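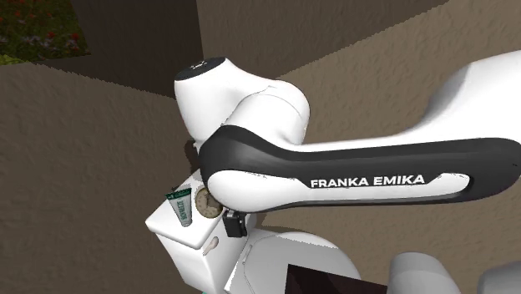 Small room with a white toilet tank and beige-brown walls.

3 March 2018

The owners of the Clurton building have been notified of a change to their water charges. Beginning this month, each household will pay according to its own meter. The former flat rate was $327 a year. Fabrice Huet, who manages the building, confirmed that readings were taken in January. I have asked him in writing how leaks in shared pipes will be billed. A reply is expected within 5 days.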